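Free fruit returns to Fladdale library

05/11/2019

Visitors to Fladdale library can once again help themselves to a piece of fruit, after the scheme was given enough money to run through the winter.

Baskets were first put out in August as a trial for the school holidays. In that time 2,837 pieces were taken, well over the 2,000 the library had planned for. The trial ended when the budget ran out.

Greengrocer Verner has now agreed to supply the fruit at cost, with deliveries twice a week. Baskets will go out in the reading room, the children's corner and the Tapia Road branch.

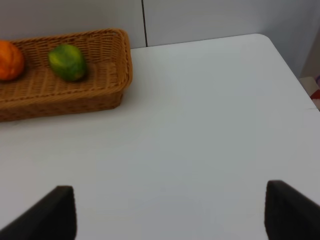
Fruit in one of the wicker baskets.

Piret Vanags, who manages the library, said the trial had been popular with all ages. "We had children coming in after swimming and pensioners stopping on the way to the bus," she said. "Bananas went first – we could never keep up."

Each basket costs 90 pence a day to fill. Anything left over on a Saturday will go to the lunch club at Stornov Hall, where Gumaro Huerta cooks for 16 people.

There is no need to be a library member to take a piece. Visitors are asked not to eat near the computers.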